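Korutwood Residents and Families Council
Minutes of the meeting of 24 September 2018
3 min read

1. Minutes of the last meeting
Approved with one correction. The new laundry contract with Dimance runs for 2 years, not three.

2. Bedding and linen
The house now has 532 flat sheets in use, and the council had asked for 600 before winter. Dimance will supply the rest in two deliveries. Pillows will be replaced one floor at a time, starting upstairs. Families may still bring pillows from home if they are labeled. 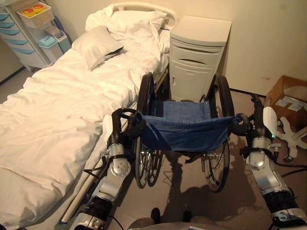

One family member asked whether sheets could be changed in the afternoon on bath days, as the morning change means residents are rushed through breakfast. The house manager will try this on the east hall for a month and report back.

3. Meals
The supper menu was discussed at length. Soup is still being served too early and the second sitting gets what is left. The kitchen will hold back a second pot. The council asked again for fruit that is easier to peel.
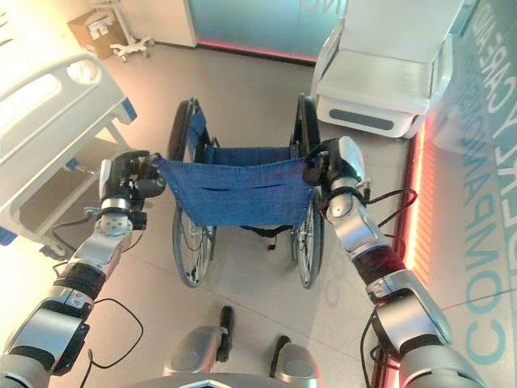
4. Garden path
Werker quoted for relaying the path from the side door to the bench. Beyene has been asked for a second quote. The council prefers a plain surface with no step at the door. No decision was made. The rose bed stays where it is whichever firm gets the work.

5. Visiting hours
Evening visits will be extended by half an hour on a trial basis. The front door will still be locked at the usual time, so late visitors need to ring.

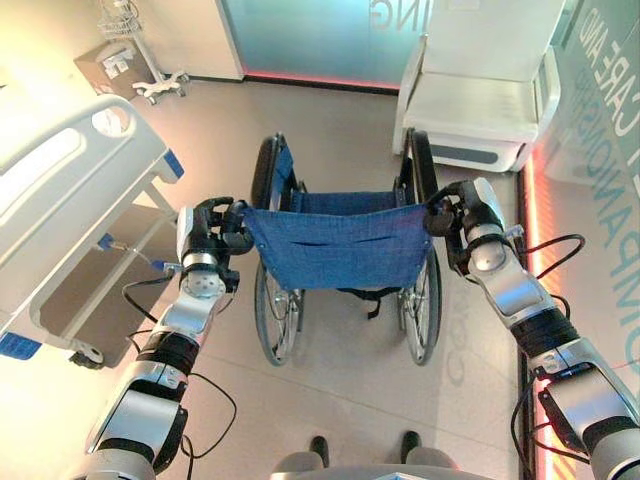
Signs giving the new hours will go up at the front desk and in the elevator. The sign-in book stays at the desk, and visitors should write the time they leave as well as the time they arrive.

6. Activities fund
The balance is $300 after the summer picnic. Requests received: large-print songbooks, a new card table, bird seed.

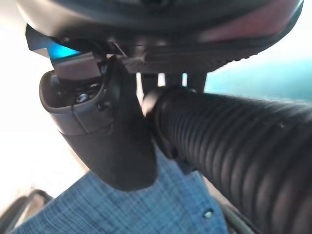 Another member said the songbooks should come first, as the old ones are missing pages and the singing group has been sharing. Agreed. The card table will be looked at again next time. Bird seed will be bought from what is left.

7. Other business
The piano needs tuning. The clock in the dining room is still slow.

Meeting closed at 4:10 p.m.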